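Treloar Plug Log
README, please read before opening the big file

What's in it

One household's smart plug readings, logged from 14 outlets through a single hub. There are two files: readings.csv, which is long and dull, and outlets.csv, which is short and dull. The readings file has one row per plug per report. The outlets file says what was plugged in where, as far as anyone in the house would admit to it.

The data was put together for people who write home automation rules and would like to test them on a house that doesn't behave. Most of the sample data I found came from houses where the coffee maker turns on at the same time each morning and the hallway lamp knows its place. I have never lived in one of those.

Columns in readings.csv

plug_id: a short code, P01 to P14. P09 was dropped on the kitchen floor and has been moody ever since.
time_local: local clock time, with the daylight saving jump left in. Yes, one hour is missing. You'll have to deal with it, as I did.
watts: power draw at the moment of the report.
state: on, off or unknown. Unknown means the hub asked and the plug didn't feel like answering.
source: who or what changed the state last. Values are app, voice, button, rule and ghost.

About "ghost": this is the label for a change that no app, voice command, button or rule owned up to. I wanted to call it "unattributed" and was outvoted by the rest of the household. Filter it out if you have a serious audience.

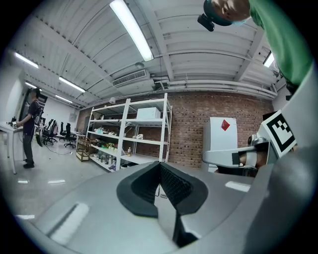 Vilgot Ekström
Maintainer, Treloar Plug Log
Last touched in April

How it was collected

Each plug reports to the hub when its state changes, and again every 4 minutes whether it has news or not. The hub runs Nolley, which writes everything to a local database. A small script called Wullilano turns that into the CSV files overnight. The script is in the tools folder. It is ugly and it works, and I'll accept fixes for the first of those only if they don't disturb the second.

Readings above 400 watts were kept as they came in. They are nearly all the space heater on P03, which my office depends on from fall to spring. If your model wants to flag P03 as a fault, please let it know that the window frame is the fault.

Plugs were moved 2 times during logging. Both moves are in outlets.csv with a start and end for each location. The codes stayed with the plugs, so P06 is a fish tank pump early on and a string of porch lights later. Joining on plug_id alone will give you a fish tank that only runs after dark.

Known problems

Clock drift. The hub ran slow until I noticed the porch lights were late for dusk. Earlier rows were left uncorrected.

Duplicate rows. The hub sends some reports twice when the Wi-Fi drops. Same plug, same time, same watts: drop one. Same plug and time with different watts: keep the later row in the file.

Voice commands. The speaker in the den can't tell "desk" from "den." Any rapid on and off on P11 with source set to voice is a person getting louder.

Privacy

No audio, no network names and no account details are in the files. The readings do show when we got up and when we went to bed, and everyone who lives here agreed to that, one of them in exchange for control of the thermostat.

Splits

There's no official train and test split. If you need one, cut by time and don't shuffle the rows. A user on the Plirbridge forum shuffled, got a wonderful score, and was very pleased until the replies came in.

Use and credit

Free to use for anything, including commercial work. Please credit the Treloar Plug Log and link back to this page. Bug reports go in the issue tracker. Requests to add the dishwasher have been read, and the answer is still that it's hardwired.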